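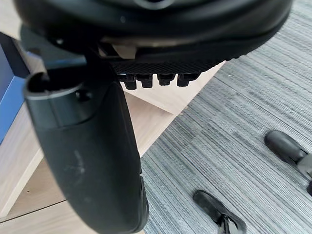

Does anything really last forever?

You have probably seen the promise on a label. "Tough!" "Hard-wearing!" "Made to last!" Grown-ups read these words in shops and nod, and then a year later the same grown-ups are looking at a hole and saying a rude word quietly.

So should you believe it? We think you should ask a few questions first.

What does "wear out" mean?

When two things rub together, tiny bits come off one of them, or both. Usually the bits are far too small to see. Your school shoes lose a little rubber on the pavement every day, and you don't spot any of it going. You only spot it in December, when your socks get damp.

Scientists call this abrasion. It's a useful word, and it means wearing away by rubbing and scraping. Sandpaper does it on purpose. Floors, bags and trouser knees have it done to them.

A carpet and a piece of wood both get rubbed, but they put up with it differently. Carpet is made of lots of fibres, a bit like very short hair. Step on them and they bend over. Most of them stand up again afterwards, but if everybody walks the same way to the door, the fibres there get squashed so often that they stay flat. Some snap. People say the carpet is "worn out" when it may only be flattened, so it's worth looking closely before you agree with them.

Wood doesn't bend out of the way like that. A smooth piece of pale wood shows a scratch if something hard and gritty is dragged over it. Often it isn't the chair or the toy that makes the scratch. It's the grit caught underneath. Grit can contain little grains of quartz, and quartz is harder than wood.

Which one is tougher, then? Anyone who gives you a quick answer to that is probably selling one of them. It depends what you plan to do to it. Carpet is good at being dropped on. Wood is easier to wipe when somebody spills their juice.

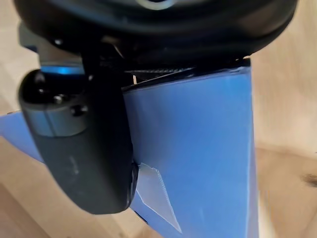

From the Elia Young Makers' Club - Materials Team

Now for tearing

Rubbing is slow. Tearing is quick, or at least it looks quick. A surface like the blue one here, with a torn patch in it, makes people say "it just ripped". We are doubtful about the word "just".

Try this with two strips of scrap paper. Hold the first strip at both ends and pull it straight. It's surprisingly hard to break. Now make a tiny snip in the side of the second strip and pull again. It goes almost at once, and it goes at the snip.

When you pull on the first strip, the pull is shared out across the whole width. The snip spoils the sharing. Most of the pull crowds round the tip of the cut, the paper gives way there, and now the cut is longer, so the crowding is worse. That's how a nick you can hardly see turns into a rip as long as your hand.

It also tells you why an old tear is hard to explain afterwards. Was it a sharp corner? A small nick made ages ago? You can't tell from the hole alone, however sure your brother sounds.

What about "tested 500 times"?

Nyokabi Mosoti, who runs our club, brought in a Floltora pencil case with exactly that on the label. She asked us what it meant, and we had no idea. Tested how? Rubbed with a finger, or with a brick? Did it pass?

So we made our own test. We folded a piece of rough sandpaper over a wooden block and rubbed it back and forth on the cloth, always in the same place. The first threads broke at rub 726. That sounds splendid, but we had been getting tired by then and pressing more gently. A second piece of the same cloth, rubbed by someone with stronger arms, gave up much sooner. We don't think our number proves very much. We aren't certain theirs does either.

A fairer test would use the same weight on the block every time. We're going to try it with a bag of sugar on top.

Questions to ask a label

What was done to the thing, and how hard?
Who did the testing?
Was it one piece, or more than 5?
What happened at the end?

If the label doesn't say, you haven't been told a fib. You haven't been told much at all, though.

Can you slow it down?

A bit. Shake the grit out of a doormat. Lift a chair when you move it - dragging is what does the scraping. Mend a small tear while it's small, and put the patch well past both ends of the rip so the pull gets shared out again. Glue on its own is often disappointing on cloth that bends a lot, whatever it says on the tube.

Words to know

Abrasion: wearing away by rubbing or scraping.
Fibre: a very thin thread.
Grit: small hard grains, such as sand.

Next time: is a waterproof coat waterproof?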